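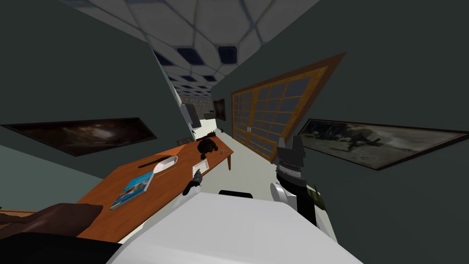

## Hutley Reading Room: May report

Prepared by Tamunoemi Briggs for the Narik Fund

**Spending.** The grant for this period was $2000. We spent $1780, nearly all of it on large-print books and shelf labels. The balance is carried over to June.

**Collection.** The Jotlow branch sent 40 titles on long loan. Eight came back to us with damaged spines and are being repaired by Obi Bindery at no charge.

**Evening hours.** We now stay open until 7:30 p.m. Attendance is best in the first hour and drops off after that. We plan to keep these hours through the summer and then review them.

**Interior.** The room has dark gray-green walls, framed paintings and a long wooden desk. We have not asked for money for this work yet.

**Still open.** The catalog software renewal is due next month. We need your written approval before we can use the carried balance for it.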